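We use cookies to remember your settings and count visits. By staying on this page you accept them. Accept | Manage

Wanted: people with opinions about paper cups

Patano is looking for a part-time Cup Station Assistant at our Evville site, and for a handful of locals willing to sit at a table and stack things while we watch. The first is a job with a payslip. The second is an afternoon with a gift card. Both are set out below, so please read to the end before ringing Ilona to ask which one you've applied for.

We make small bits of kit for office tea rooms, church halls and the sort of waiting room where the magazines still discuss last summer's tomatoes. Our current project is the Pintér, a holder that keeps a stack of takeaway cups upright and within reach. Anyone who has tried to pull one cup off a pile and come away with four will see the point of it.
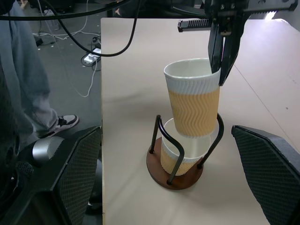 Evville, 10th February

The Cup Station Assistant will work 16 hours a week, spread across whichever mornings we agree on. You'll report to Jenő Vida, who runs the test room and has strong feelings about crumbs. The position runs until the end of August, with a fair chance of more if the holder sells and a polite farewell cake if it doesn't.

The work is plain enough. You set cups out, put them in the holder, take them out again, and write down what happened. Our test cups are white with a tan ribbed sleeve, and the sleeve is where most of the arguments start. Ribs are kind to the fingers. Whether they're kind to the cup underneath, when one is lowered into another, is something we'd like to know before we order a warehouse full of holders.

You'll also keep the table clear, restock the cupboard, answer the door to couriers and type up the day's notes in sentences another person could follow. "Went a bit funny" is a useful thing to say out loud. On the form we'll need more.

What we'd like you to bring:

- Steady hands and a fair amount of patience
- Legible handwriting, or the honesty to type
- Some time behind a café counter, in a canteen or at a school fete, paid or otherwise
- A willingness to do the same small job many times and still notice when the 88th go is different from the first

You don't need a degree. We've had applicants with two of them who couldn't leave the cups alone while we were talking.

A cup on its side counts as a result, too. Note which way it was facing, stand it up and carry on. We've no use for a tidy sheet that leaves out the awkward bits, and Jenő can smell one from the corridor.
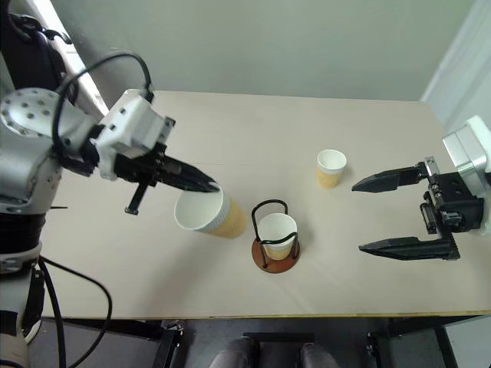
Call for participants

Separately, we need adults for our stacking sessions. You'll be asked to fill a holder, empty it and fill it again, first at your own pace and then while somebody asks you where you're going for your holidays. That last part is deliberate. Very few people stack cups in silence, and we want to see what becomes of the stack when your neighbour is telling you about her knee.

Each session takes roughly 2 hours with a break. We offer a gift card, a biscuit of reasonable quality and your bus fare from anywhere on the Sanditgate line. We'd especially like to hear from left-handers, people with arthritis or a weak grip, and anybody who makes the tea for a large and ungrateful workplace. Tell us when you book if you'd prefer a higher chair or a seat near the door. There's a lift. 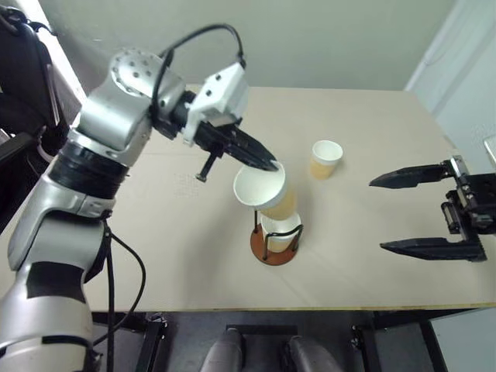 The Pintér itself is a modest object, and we'd like to keep it that way. Earlier drafts had a drawer for teaspoons and, for one dark week, a bell. What remains is a round reddish-brown wooden base with a thin black wire frame, and the wires wrap round the middle of the cup so the rim stays free above them. We think that's the right height. The assistant and the participants are here to tell us if it isn't, and you may be as rude about it as you please – the designer is a grown man and has been warned. Colour is still open as well. Half the office wants a paler base and the other half wants the first half to stop bringing it up.

How to apply

For the job, send a one-page letter to Ilona Bodnár at the Patano front desk, marked "Cup Station". Tell us about a dull task you once did well. A résumé is welcome but please leave off the photograph. Shortlisted people will be asked in for a chat and a short trial at the table, paid at the normal hourly rate.

For the sessions, leave your name and number with Ilona and say whether mornings or afternoons suit. We have room for 7 people in the first round and will keep a waiting list after that.

Parking is behind the building. Please don't use the bakery's spots, as they've started leaving notes.

Get our newsletter! New openings and product news, once a month. Enter your email address to subscribe. You can unsubscribe at any time.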